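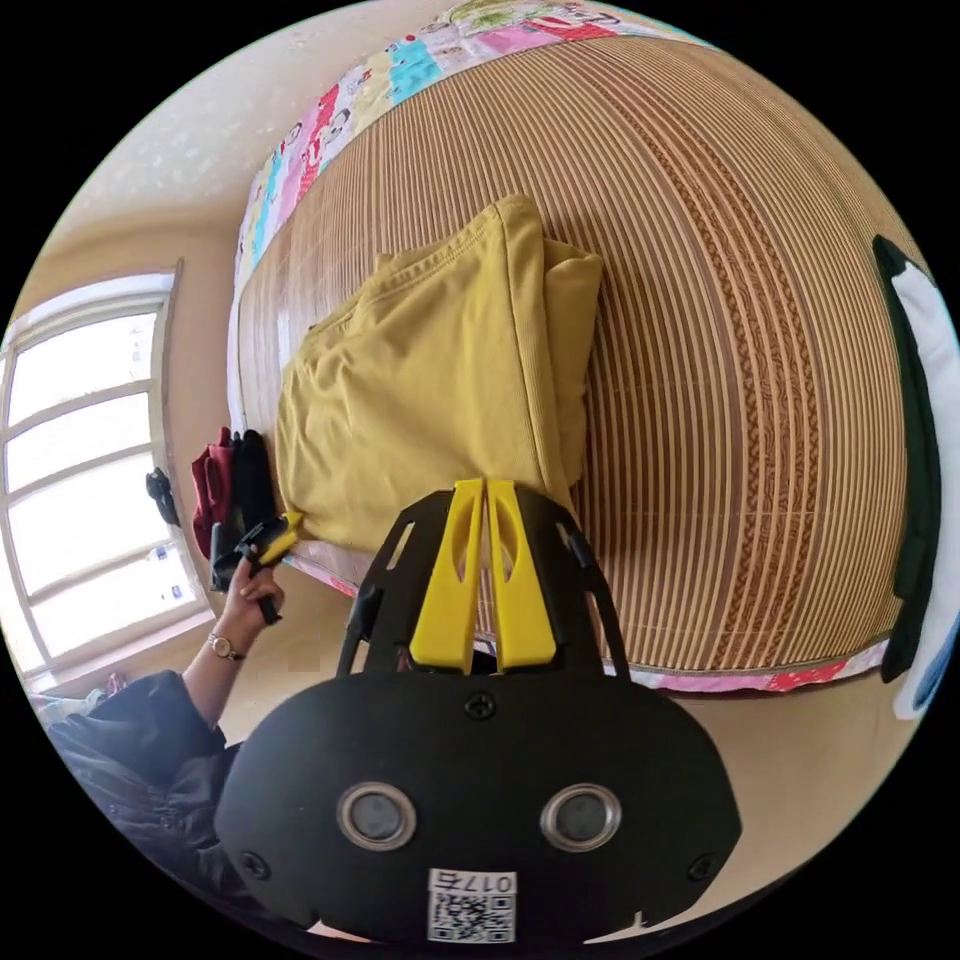

May, 8:40 am. Preferred names on badges and in the Katari directory, second round of testing. The first round was only the directory. Now the badge printer is pulling from the same record, so whatever goes wrong upstream comes out on plastic. Legal name is off the front completely. For the back we agreed on a small white label, QR code with a short printed number on top, same arrangement as the label near the bottom of the black housing. No name in the code, only the number.

Test set is 29 records, made up by Guangming Dai and me. Single names, hyphenated names, accents, an apostrophe, two family names, people with a preferred name and no legal name loaded yet. Printed the lot on the Brimer.

Results:
26 fine.
3 wrong. Two dropped the accent on the last letter. One printed the legal first name because the preferred field had a trailing space and the lookup read it as no match.

The trailing space is the one that worries me. The accents look sloppy, but the other could out someone at the front desk on their first day. Guangming's view is that we should fix it at entry and also at print, and I agree. If the preferred field fails for any reason the badge should not print at all. The person at the desk gets a hold message and a temporary badge with the number only. Wording of the message still to be settled. The current draft says "name mismatch", which invites a conversation at the counter that we don't want.

10:15 am. Reran the three after trimming spaces at entry. The space record now prints properly. Accents still missing. Guangming thinks it's the printer font and not the record, as the directory shows them correctly. Swapped to the other font on the Brimer and one of the two came good. The other is still plain. Left it.

Checked the places where the old name can still turn up:
- Email display name: follows the directory after an overnight sync
- Meeting invitations sent before the change: keep the old name, can't be pulled back
- Saithong (leave and rosters): shows the legal name to the manager as well as payroll
- Parking permits: separate list, typed by hand

Saithong needs a proper fix. Payroll has to see the legal name and the manager doesn't. There's a role setting for it, currently off. Have asked for it to be turned on in the test copy before anyone touches the live one.

Parking: asked whether the permit could carry a plate number and no name. Waiting to hear.

Pilot group will be around 50 people at the Pravia office, all opting in. Employee network wants the change form to have no reason box and no manager approval. Took the reason box out this morning. Approval is still in the workflow and needs HR to sign off on removing it.

2:30 pm. Hold message redrafted: "Badge not ready, please issue temporary." Good enough for the next run.

To do: second accent record, Saithong role, reprint all 29 once the hold is in. Order 20 more blanks, we're nearly out.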